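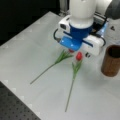 Fig. 9. Two artificial tulips on a white table top, before arranging.

Section 4: Arranging the tulips in the vase

The Pliltero set comes with artificial tulips and one tall vase. Please read the whole section before you start.

1. Wipe the table with a dry cloth. A white or other light surface is best, as small loose parts are easy to see on it.

2. Lay two tulips flat in a V shape, with the flower heads close together and the stems apart.

3. Bend each stem a little by hand. Begin 23 mm below the flower head and go slowly towards the end.

CAUTION: Do not bend the same place many times. The wire inside can break and come out through the cover.

4. Hold both stems together at the middle and put them in the vase. Turn the heads so that they look to different sides.

5. Repeat with the next pair. The vase is stable with up to 19 stems.

Note: If the vase feels light, fill the bottom with 500 g of dry sand. Do not use water — the stem ends are not sealed.

Cleaning
Remove dust with a soft brush. For marks on the petals use a damp cloth without soap, and let the flowers lie flat until they are dry. Keep them away from heaters and from strong sun in the window.

Spare stems can be ordered from Irkavholm with the form on the last page.

Text: Jintana Sangkhawat. Checked by Parveen Mondal, 11/11/2022.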